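Section 2: Getting your tools sorted before you fit the Tonham

Right, before you touch the tap itself, let's talk about your toolbox. I've fitted heaps of these mixers under heaps of kitchen sinks, and most of the swearing happens when you're flat on your back in the cupboard and the spanner you want is out in the ute.

1. Open the toolbox right out, all the trays, on a flat surface near the sink. I like the cantilever sort for this (you can grab things by feel!).

2. Pull out your adjustable spanner, basin wrench, thread tape and a torch, and put them on an old towel inside the cupboard.

3. Turn the water off at the isolating valves, then open the old tap and let it run dry.

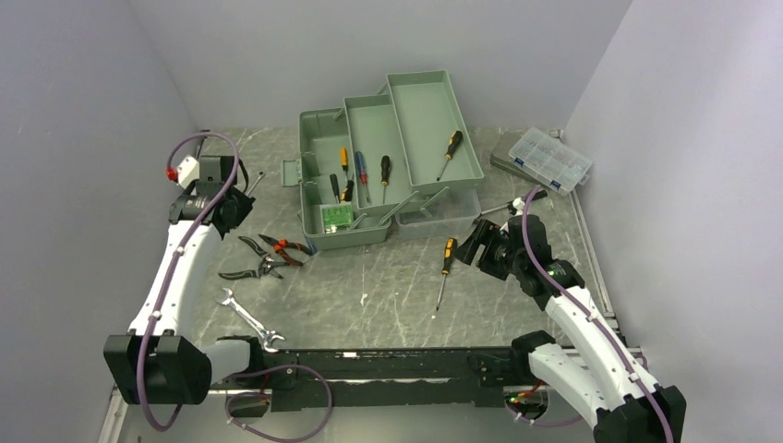 Yurani Llanos wrote in to say that her flat has no isolating valves at all, so she had to shut the water off at the meter, and could the guide please mention it before step 3 next time. Fair call, Yurani! If you can't find valves under the sink, go to the meter and let the neighbours know if you share it.

4. Stick a bucket under the hoses and undo the old ones. There's always more water in there than you reckon.

5. Feed the new tails down through the hole one at a time, then slide on the rubber washer, the metal plate and the nut, in that order.

Note: the nut only needs to be firm. I've cracked a sink by being a hero with it, and that was an expensive arvo.

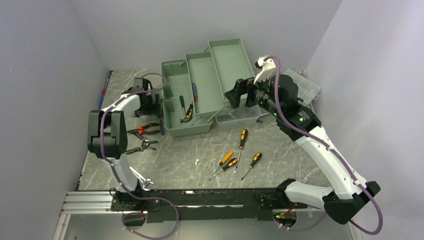 Fig. 2: Cantilever toolbox, opened out.

6. Screw the hoses onto the valves by hand, then give each one 2 short nudges with the spanner.

Caution: don't put thread tape on the hose ends. They've got their own rubber seals, and tape stops them seating properly.

7. Turn the water back on slowly and leave it for 18 minutes, then run a dry tissue around every join. If it comes away damp, go back to step 6 and try another small nudge.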